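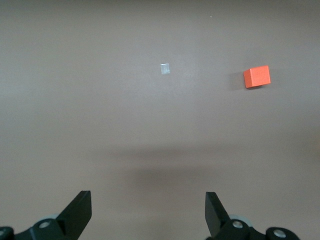
Genowefa wants it written down that the Hakala pieces should never have gone in the ammonia bath, and that she told me so in September. Fine, it's written down! She's right, too. I was so pleased with how the first few came up that I kept going, and now I have 14 copper tokens with that awful pinkish raw look that any collector can spot from across a room.

Afternoon entry, coin bench, started at 2 after lunch.

Back to the Birnach hoard, then. We have 695 pieces on the list, nearly all small silver and the rest copper (the Rakach mint stuff, mostly, with the crooked R on the back). I'm leaving the silver alone for now. The dirt on it is soft and it isn't hurting anything. The copper is what I'm worried about, since a few of them have those pale green powdery spots that come off on a toothpick. Teguh thinks it's bronze disease on all of them. I think it's on a handful and the others just have ordinary green crust, which is hard and stays put when you poke it. We argued about this for far too long and then he went to get coffee.

So what I did today: distilled water only, fresh water every morning, one coin to a cup. No brushing in the bath. After the soak I roll each one on a cotton swab (roll, don't rub, I have to keep telling myself) and then go in under the scope with a thorn. A real one, off the hedge out back. Celina swears by them and I have to say they beat the steel pick by a mile, they give before the coin does.

No. 200 is the star so far! I had it down as a plain Rakach half, and then the crust let go along the rim and there's lettering under there, W A S and then a gap. If that's Wasville it has no business being in this hoard, Wasville didn't strike copper until well after the others were buried, or so the catalog says. Could be a later coin that got mixed in at the museum end. Could be the catalog is wrong, which would be a lot more fun. Don't want to get ahead of myself. It needs a weight and a proper look at the die, and I'm not touching the rest of the crust until Zbigniew Wróbel has seen it (the other Zbigniew is welcome too, but he'll only want to talk about edge reeding).

Scale is drifting again. I zeroed it, weighed the check piece, got a different number, zeroed it again, same story. Moved it away from the heater and it settled down. Redo all of this morning's weights, they're no good.

Left soaking overnight: the three worst green ones and the broken half. Please don't top up the cups from the tap, whoever did that last time.

Need more swabs, more paper flips (the kind without the soft plastic), and somebody to ask the museum for the find sheets for the bottom layer.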